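행동 청킹(action chunking)

작성: 2020년 12월 4일, Shamim Niazi

행동 청킹은 로봇 제어 소프트웨어에서 정책(policy)이 한 번 호출될 때 동작 명령 하나가 아니라 앞으로 실행할 명령 여러 개를 한 묶음으로 내놓게 하는 방식을 말합니다. 묶음 하나를 청크라고 부르고, 그 안에 들어 있는 스텝 수를 청크 길이, 실제로 실행하고 넘어가는 스텝 수를 실행 길이라고 합니다. 우리 위키에서는 이 둘을 꼭 구분해서 써 주세요. 예전 문서에는 둘 다 그냥 '호라이즌'이라고 적혀 있어서 저도 처음 한 달은 계속 헷갈렸거든요(Tín Quách 씨와 둘이서 같은 단어로 다른 얘기를 한 시간이나 한 적도 있어요).

이 항목은 Riltbridge 쪽 양팔 작업대에서 우리가 쓰는 구현을 기준으로 썼습니다. 제어 스택 이름은 Stidine이고, 학습 쪽 코드는 Varela 저장소에 따로 있습니다. 다른 스택에서는 용어가 조금씩 다를 수 있어요.

왜 묶어서 예측하나

스텝마다 정책을 부르면 가장 먼저 부딪히는 문제가 지연입니다. 영상 인코더를 통과하고 관절 상태를 붙이고 출력까지 받는 동안 팔은 기다리거나, 이미 지나간 관측에 맞춘 명령을 받게 됩니다. 묶음으로 받아 두면 팔이 앞 청크를 실행하는 사이에 다음 추론을 돌릴 수 있어요.

두 번째는 시연 데이터에 들어 있는 멈칫거림입니다. 사람이 원격 조작으로 시연을 하면 잡기 직전에 꼭 한 번씩 멈춥니다. 저도 그래요! 스텝 단위로 배운 정책은 이 멈춤을 아주 성실하게 배워서, 집게를 물체 옆에 대 놓고 그대로 굳어 버리곤 합니다. 화면은 그대로이고 관절 값도 그대로이니 다음 명령도 '가만히 있기'가 되는 거죠. 청크로 예측하면 멈춤 뒤의 움직임까지 한꺼번에 나오니까 이 고착이 꽤 줄어듭니다. 완전히 없어지지는 않습니다.

반대로 잃는 것도 있습니다. 청크를 실행하는 동안에는 새 관측을 보지 않으니, 물체가 밀리거나 미끄러져도 청크가 끝날 때까지는 모르고 지나갑니다. 청크 길이를 늘릴수록 동작은 매끈해지고 반응은 둔해진다고 생각하시면 됩니다.

청크 길이와 실행 길이

Stidine의 실행 길이 기본값은 15스텝입니다. 이 값은 Azucena Trujillo 씨가 정했고, 이후로 바뀐 적이 없습니다. 청크 길이는 모델 설정 파일에서 읽어 오는데, 실행 길이가 청크 길이보다 크면 로더가 경고도 없이 작은 쪽에 맞춰 버립니다. 저는 이게 버그라고 생각하지만 Shengli Qian 씨는 의도한 동작이라고 하셔서 일단 그대로 두었습니다. 로그의 exec_len 항목을 꼭 확인하세요.

손목이 물체에 가까워지는 구간에서만 실행 길이를 줄이는 옵션도 있습니다. 켜면 접근 동작이 눈에 띄게 조심스러워지는데, 추론 횟수가 늘어서 GPU를 다른 작업과 나눠 쓰는 기계에서는 권하지 않습니다.

청크 사이 이어 붙이기

청크를 그냥 차례로 실행하면 경계에서 팔이 툭 튑니다. 앞 청크의 마지막 명령과 다음 청크의 첫 명령이 딱 맞는다는 보장이 없으니까요. Stidine에는 두 가지 처리 방식이 있습니다.

가중 평균 방식은 겹치는 시점의 예측을 여러 청크에서 모아 평균을 냅니다. 부드럽고 구현도 쉬워서 저는 웬만하면 이쪽을 씁니다. 다만 정책이 두 갈래 길 사이에서 망설일 때(스탠드의 왼쪽으로 돌아갈지 오른쪽으로 돌아갈지 같은 경우요) 평균을 내면 가운데로 가 버립니다. 가운데에는 보통 부딪힐 물건이 있고요.

고정 접두 방식은 이미 보낸 명령을 조건으로 넣고 나머지만 새로 예측하게 합니다. 한번 고른 길을 비교적 잘 지키지만, 학습 때부터 같은 조건을 넣어 줘야 해서 옛날 체크포인트에는 쓸 수 없습니다. Varela에서 9월 이전에 뽑은 체크포인트는 전부 여기에 해당합니다.

집게의 개폐 명령은 두 방식 모두에서 따로 처리합니다. 개폐 값을 평균하면 반쯤 벌어진 집게가 나오는데, 이 상태로 가느다란 물건에 다가가면 결과가 좋지 않습니다. 개폐 채널은 가장 최근 청크의 값만 쓰세요.

시간 맞추기

은근히 사람을 괴롭히는 부분입니다. 손목 카메라와 가슴 높이 카메라, 두 팔의 관절 값은 저마다 다른 시각에 들어옵니다. Stidine은 관측을 묶을 때 기준 시각에서 가장 가까운 값을 고르고, 입력 버퍼에는 항목을 2000개까지 담아 둡니다. 버퍼가 차면 오래된 것부터 버립니다. 그런데 카메라 하나가 끊겨도 버퍼에 남은 마지막 영상이 계속 '가장 가까운 값'으로 뽑힌다는 함정이 있어요. 정책은 멀쩡한 화면을 보고 있다고 믿는데 사실은 옛날 화면인 거죠. max_age 검사를 끄지 말아 주세요, 제발요.

실험대 작업에서의 사용

Surulthorpe는 실험대 도구를 다루는 작업 모음으로, 양팔 시연 954개로 이루어져 있습니다. 청킹 설정을 바꾸면 저는 늘 여기부터 돌려 봅니다. 걸려 있는 피펫은 배울 점이 많은 물건입니다. 고리로 가로대에 얹혀 있으니 옆으로 당기는 명령과 들어 올리는 명령의 순서가 중요한데, 청크 경계가 하필 그 사이에 떨어지면 들어 올리기 전에 당기는 예측이 섞여 들어오곤 합니다. Napaporn Kamolrat 씨가 경계 위치를 무작위로 흔들어 가며 평가하는 스크립트를 만들어 두었으니, 새 체크포인트는 그걸로 한 번 돌리고 올려 주세요.

투명한 물건은 또 다른 골칫거리입니다. 투명 플라스틱 랙이나 유리 시험관은 깊이 추정이 흔들리기 쉬운데, 청크가 길면 흔들린 추정 한 번이 긴 동작으로 이어집니다. 랙 가까이에서는 실행 길이를 줄이고, 한쪽 팔이 움직이는 동안 다른 팔의 명령을 붙잡아 두는 hold_idle_arm도 같이 켜는 편이 좋습니다. 두 팔은 하나의 청크 안에서 함께 예측되기 때문에, 쉬어야 할 팔도 조금씩 흘러갑니다.

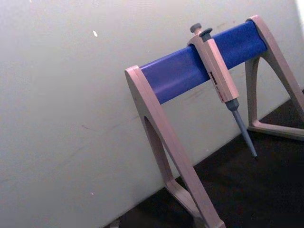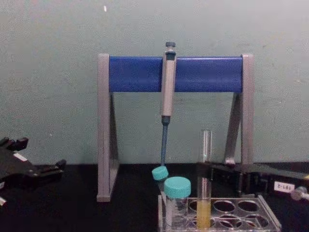 파란 가로대 스탠드에 걸린 단채널 피펫. 첫 번째는 손목 카메라, 두 번째는 가슴 높이 카메라 영상.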